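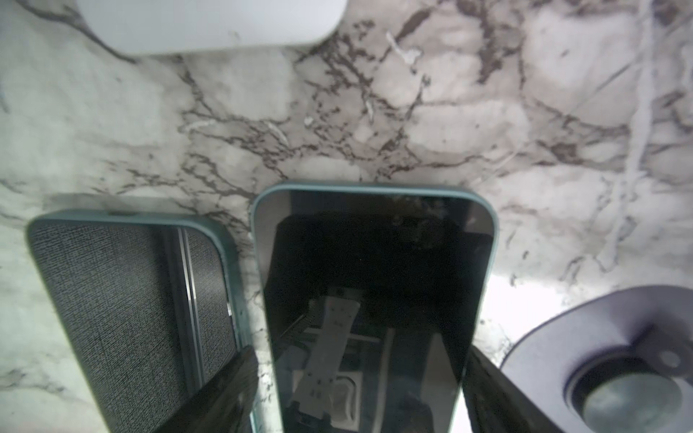 Hultier Returns Phone-Handling Arm to Service at Bemport After Gripper Overhaul

The Hultier service center in Bemport has returned its phone-handling arm to regular work following a planned overhaul of the gripper and wrist assembly, the company announced Friday.

The arm, known at the site as the Tavares station, picks up smartphones and protective cases from a flat surface and passes them to the next step of the repair line. It was taken out of service in May, when the maintenance log showed that its gripper had completed more than 2000 closings since the last full inspection. Hultier's maintenance schedule calls for the fingers to be removed and examined at that point, whether or not a fault has been reported.

Charoen Rungrueang, who supervises equipment maintenance in Bemport, said the inspection found uneven wear on the inner faces of the two fingers and a small amount of play in the linkage that drives them.

"The station was still passing its daily check," Rungrueang said. "But one finger was arriving slightly ahead of the other, and a phone would shift sideways before it was held. On a hard surface that is enough to mark a frame."

Technicians replaced the linkage pins, refitted both fingers and rerouted the cable that serves the wrist camera. The camera was then calibrated again from the beginning, a step the site previously carried out only when the camera itself had been changed. The work required eight hours of bench time, divided between two shifts.

Particular attention was given to dark glass. A phone lying face up with its screen off acts as a mirror, and the camera looking down at it records the reflection of the robot's own wrist hardware along with the phone. Under the earlier settings, the software at times took an edge in the reflection for the edge of the device and placed the fingers off center. The revised settings, prepared with the software supplier Bresus, give greater weight to the outer rim of the phone and disregard straight lines that fall inside the glass.

Trials were conducted on veined marble as well as on the plain gray mat used in daily production. According to the maintenance report, the stone was selected for its strong natural pattern and its tendency to produce bright patches under overhead light. Phones and cases of matching color were laid close together during part of the trials, so that the system had to tell one rim from the other.

The report lists 1439 completed grasps on the mat and 449 on marble. Closing force was left unchanged throughout.

The daily check has been extended as a result of the work. Operators will now wipe the finger faces with a dry cloth before the first shift, close the gripper on a test block and confirm that both fingers make contact together. Any difference is to be entered in the log and reported to maintenance before the station is released — a rule that also applies after a change of fingers.

A second arm of the same type at the Bemport site is due for the same inspection. Hultier said repair orders will continue to be accepted at the front desk during that period, with phones moved by hand where necessary.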